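Search this site Search Go

Media release
Sun 29 August

MODEDLEY OPENS ITS SORTING AND PACKING ROOM TO THE NEIGHBOURHOOD

Modedley is delighted to announce that its sorting and packing room on the ground floor of the Lokum building will open to local households every second weekend, with benches, boxes and labels free for anyone who is clearing out a cupboard, a garage or a whole house.

The room has been a long time coming, and it is a cheerful one – yellow tables, a striped grey carpet that is kind to the knees, and shelving for 300 packed boxes. There are nine places at the tables, so bookings are a good idea, though we will always try to squeeze in a neighbour who turns up with an armful of odds and ends.

"People kept telling us they had the will to sort things out but no clear surface at home to do it on," said Lenka Halás, manager of Modedley. "We thought, well, we've got tables, and we'd love the company."

During a trial in February, 146 households came through and packed 400 boxes between them. Small things such as chargers, keys and buttons go into small boxes with a label on top, and anything unwanted but still useful can be left for the swap shelf run by Tharushi Matubbar.

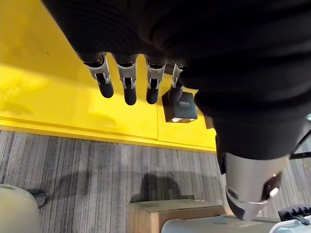 Bookings are open now at the front counter, and the kettle will be on from the first session. Bring your own marker if you have a favourite colour.

Media contact: Matúš Mikuš, Modedley

Recent releases
Swap shelf gets longer hours
Ondrejka joins as moving-day partner
Winter mending afternoons return

Contact us | Copyright Modedley | Back to top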